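Pouring lessons at Druvgate

The manipulation group at Druvgate has started a new set of recordings, and for the rest of the season the task is pouring a drink. One arm holds a paper cup, or the cup stands on the table, and the other arm brings a plastic bottle over and tips it. A person steers both arms from start to finish. The recordings go to the learning team at Soditz, who train a model on them and send it back to be tried on the same table.

Pierina Pace runs the sessions. She came over from the Domis project, where the job was folding towels, and she says pouring is less forgiving. A towel folded badly can be shaken out and folded again. With a pour, the wrist has to turn at the right speed, and the right speed changes as the bottle gets lighter. A person makes that change without thinking. The model has to get it from the examples, so the examples need to have it in them.

Each attempt is recorded as one episode. An episode begins with the arms in their start position and ends when the bottle is upright again and the operator presses the pedal. The joint positions, the gripper openings and the video from all cameras are saved together with a shared clock. If the clocks drift apart the episode is thrown out, even if the pour was a good one. That cost us most of one afternoon in November before the cause was traced to a network switch. 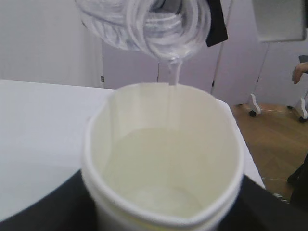 Operators work in pairs and trade places after 27 episodes. The number came from Agata Bellini, who went through the early recordings and found that the motions became shorter and jerkier after that point in nearly every sitting. People get tired and start to cut corners, and the corners end up in the data. The partner who is not steering resets the table, refills the bottle and writes the log.

The log is kept by hand on a printed form and typed in at the end of the day. For every episode it gives the operator, the starting place of the cup, the fill level of the bottle and a mark of keep, review or discard. There is also a space for notes. Short notes are fine. "Slow turn, corrected" is useful to the people at Soditz. "OK" is not, and the form will come back to you.

A few points have come up more than once and are worth setting down for everyone who signs up to operate.

Change the starting place of the cup between episodes. The first batch had the cup in almost the same position every time, and the model trained on it did well there and poorly anywhere else. The new form has a grid of positions, and the partner reads the next one aloud before the episode starts.

Do not rehearse the approach with the recording running. If you want to practice a move, stop, discard, and begin again. Hovering back and forth over the cup teaches the model to hover.

If you make a mistake and can fix it smoothly, carry on and fix it. Mark the episode for review and say in the notes what went wrong. Recoveries are wanted. Bellini would like to see more of them, within reason, and has asked that they be real ones. Staged mistakes look different on the joint traces and she can usually pick them out.

Spills are handled by stopping both arms before anyone reaches over the table. Towels are on the shelf by the door. Please put the used ones in the bin and not back on the shelf.

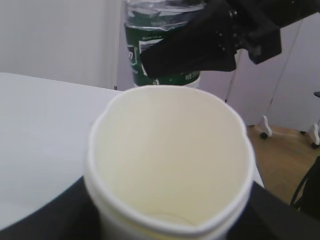 Why not have the arms repeat one good pour and record that?
A repeated motion gives the model the same example many times over. It needs to see how the movement changes when the cup is in a different place or the bottle holds less, and those changes come from a person reacting to what is there.

So far 62 episodes from the new batch have been marked keep. The review pile is larger than we would like, and most of it comes down to the end of the pour. Operators tend to bring the bottle upright too quickly once they think the cup has enough in it. Pace has asked everyone to hold the last part of the turn a little longer and to move the bottle clear of the cup before lowering it. She went over this on Saturday with the morning operators and will do the same with the evening group.

The grip on the cup is the other thing being worked on. Paper cups give way under the fingers, and a cup that has been squeezed out of shape pours and fills differently from a fresh one. The closing force on the cup side has been lowered, and the stack of spare cups is now kept within reach of the partner's chair. Replace the cup when it starts to lose its shape, and note the change on the form. A little variation from cup to cup is good for the data. A cup that folds halfway through an episode is a discard.

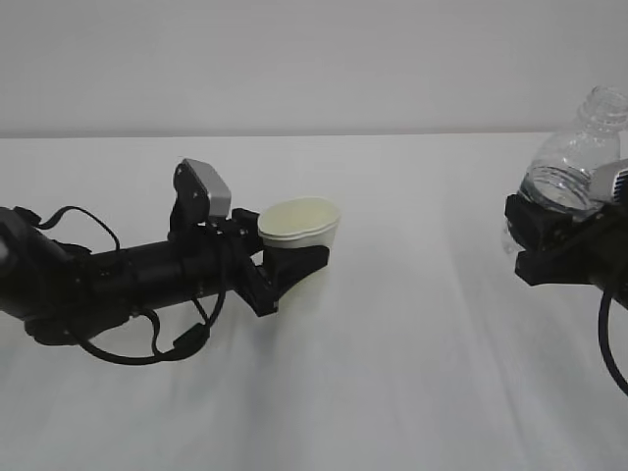 Cup in one gripper, bottle in the other, at the pouring table.

The first trained model from this batch is expected back from Soditz once the review pile has been cleared. It will be run from 5 cup positions, 2 of them left out of the recordings on purpose. Results will be posted on the board outside the Ruggiero room, along with video of the runs that failed. Operators are welcome to watch the trials but are asked to stay behind the tape while the arms are running without a person steering.

There are still open places in the evening sessions. No experience is needed. New operators spend their first sitting moving empty cups and do not record anything until they feel comfortable with the controls. Put your name on the sheet by the lab door or speak to Pierina Pace, who is usually at the table until the last log has been typed in.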